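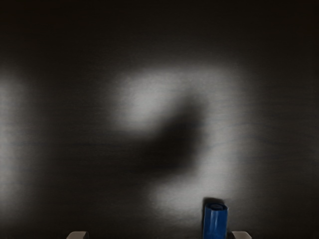 Table clearing is the chore we were asked to sign off first, and it does not pass yet. Ondton wants a yes or no on whether the arm can be trusted to put away cups and pens at the end of a shift with no person standing by. The checks were run in the simulator before any time is booked on the shop floor. Most comments come back to the dark tabletop and the light on it. With the blue cylinder close to the right finger, as it is at the start of this section, the first thing to check is whether the hand recenters before it closes.

Inspector: Kirsten Cloutier
Reviewed by: Gaétan Morin
Date: 1/14/25
Task set: Tresico table clearing, rev. from May

## A. Before the run

- [x] Emergency stop mapped and tested from both consoles.
- [x] Speed limit set to 20 percent for first pass.
- [x] Finger pads match the pads on the real hand.
- [ ] Lighting matches the shop floor. **Comment:** Open. The overhead light in the simulator leaves a bright patch with a big soft shadow in it. Fortin has matte benches and tube lights. Need a second lighting setup before anyone quotes these results to them.
- [x] Table height entered. Gaétan measured the real bench again and it matched the sheet.

## B. Reach and grasp

- [x] Arm stays inside the marked work area.
- [ ] Hand centers on the object before closing. **Comment:** Fail. It closed off center in 52 of 200 tries, nearly always with the object toward the right finger. On a plastic cup that means a shove. On a glass it means a broom.
- [x] Grip force under the limit for thin cups.
- [ ] Soft shadows ignored. **Comment:** Partial. The planner sometimes slows down for a shadow as if it were an obstacle. Safe, but slow. K.C. would leave it alone for now.
- [x] Arm stops when the object is lost from view.

## C. Sorting small items

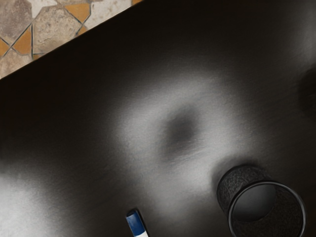

*Marker and black cup on the dark table, section C.*

- [x] Tells a marker from a cup.
- [ ] Picks up a marker lying at an angle. **Comment:** Partial. Good when the whole pen is in view. If only the capped end is visible it guesses the length, and the guess is short.
- [ ] Finds the rim of a black cup on a black surface. **Comment:** Fail. Please keep this one in the set. Ellodico asked us to swap in a lighter cup, and I said no. People own black cups.
- [ ] Puts the marker in the cup. **Comment:** Not tested. Waiting on the rim item.
- [x] Table edge recognized. **Comment:** Pass, including the side next to the stone floor. No item was released past the edge in 100 placements.

## D. People nearby

- [x] Slows when a person model enters the work area.
- [x] Stops on contact.
- [ ] Restart needs a button press. **Comment:** It restarted by itself once after a stop. Logged as a blocker. G.M. to take it up with Tresico.

## E. Result

**Unattended use:** No.
**Attended use, plastic cups only:** Yes, after the restart item in D is closed.

Gaétan's note: A person clears this table faster than we can fill in the form. I would still sign for attended use, because the stops work and the force limit holds. Wiping and anything with liquid in it should stay off the list until B is clean.

Recheck B and C with the second lighting setup. Same objects, same table.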